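Préhension d'objets souples : le kit Lurkeck de Vitlow à l'épreuve

Adapter une pince à des objets déformables reste l'un des postes les plus coûteux d'une cellule de manipulation. Les ventouses perdent leur étanchéité sur le textile, les mors parallèles en aluminium marquent les surfaces et les doigts en silicone moulé s'usent vite dès que la cadence monte. Vitlow propose depuis janvier un kit, le Lurkeck, qui s'adresse à ce créneau : jouets en peluche, linge plié, sachets souples, petite maroquinerie. Nous l'avons eu en prêt pendant quatre semaines.

Le kit comprend une pince électrique à doigts articulés, une caméra de poignet, un faisceau d'alimentation et de communication, une bride d'adaptation et une licence du logiciel de commande, baptisé Tiren. Le prix catalogue est de 4 400 euros hors taxes, sans le bras. Une version sans caméra existe, mais elle prive l'utilisateur du module d'estimation de prise, qui constitue l'essentiel de l'intérêt du produit.

Montage et mise en service

La bride se fixe sans reprise d'usinage sur les poignets au standard le plus courant. Il faut compter une demi-journée pour un intégrateur qui connaît son bras, davantage si le passage des câbles n'a pas été prévu. Le faisceau est un peu court : sur un bras de grande allonge, nous avons dû déplacer le boîtier d'alimentation vers l'épaule. Vitlow annonce une rallonge, absente du catalogue au moment de l'essai.

L'électronique est accessible sans démontage de la bride, ce qui simplifie le diagnostic. La contrepartie est une protection limitée contre les poussières et les fibres. Sur des articles qui peluchent, un soufflage régulier s'impose, et la notice n'en précise pas la fréquence. « Nous recommandons un contrôle à chaque changement de série », indique Sadia Rana, responsable produit chez Vitlow. Un capot est à l'étude.

L'étalonnage de la caméra se fait à l'aide d'une mire fournie, en suivant une procédure guidée par Tiren. Elle demande un éclairage stable. Dans un local à forte lumière latérale, la première tentative a échoué et le logiciel n'a renvoyé qu'un code d'erreur, le 666, dont la signification figure dans une annexe du manuel anglais et nulle part dans la version française.

Comportement en prise

La commande repose sur une consigne d'effort et non de position. L'opérateur fixe un seuil, les doigts se referment jusqu'à l'atteindre, puis le maintien est corrigé en continu. Sur une peluche, dont le rembourrage se tasse après la fermeture, cette correction est indispensable : une pince asservie en position conserve son ouverture pendant que l'effort de serrage chute.

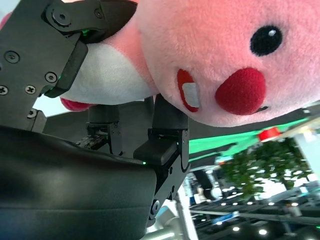 Le réglage d'usine convient aux pièces de volume moyen. Pour les articles plus lourds, il faut relever le seuil et accepter une déformation visible de l'enveloppe pendant le transfert. Nous avons enchaîné 400 cycles de prise et de dépose sur un lot mélangé, avec 44 échecs. La plupart concernent des pièces abordées par une extrémité fine, membre ou oreille, que les doigts pincent correctement mais qui laissent le reste du corps basculer. En imposant une approche par le centre du volume, l'essentiel de ces échecs disparaît, au prix d'un temps de calcul plus long.

La position de la caméra appelle une remarque. Placée au plus près des doigts, elle donne une vue utile du contact, mais l'objet saisi peut occuper une grande partie de l'image et masquer la zone de dépose. Pour un rangement en bac, une seconde caméra fixe reste à prévoir. Tiren la prend en charge, moyennant un module facturé à part.

Logiciel

L'interface est sobre et répond vite. Les recettes de prise s'enregistrent par famille d'articles et s'exportent en fichier texte, ce qui permet de les versionner. Le journal d'efforts est complet, mais son affichage en temps réel se limite à deux voies. Les utilisateurs qui veulent tracer l'ensemble des doigts passeront par l'interface de programmation, correctement documentée.

Kekeli Antwi, intégrateur chez Ghumman, a installé deux de ces kits sur une ligne de préparation de commandes. Il juge la prise en main rapide et la maintenance plus délicate. « Les patins s'échangent en quelques minutes. Le réglage de l'articulation, lui, demande de repasser par l'étalonnage, soit nearly une heure d'arrêt si l'on n'a pas préparé la mire. »Disponibilité et options

Le Lurkeck est livré avec un jeu de patins de rechange. La garantie couvre un an, pièces d'usure exclues, et peut être étendue par contrat. Les mises à jour de Tiren sont comprises pendant la même période ; au-delà, la licence continue de fonctionner dans sa dernière version.

Face à une pince parallèle classique équipée de mors souples, le surcoût se justifie si la variété des articles est élevée - sur une référence unique, un outillage dédié restera moins cher et plus rapide. Vitlow prête le matériel aux intégrateurs pour une durée d'un mois, bras non fourni, sur présentation d'un descriptif de l'application et des dimensions des pièces à saisir.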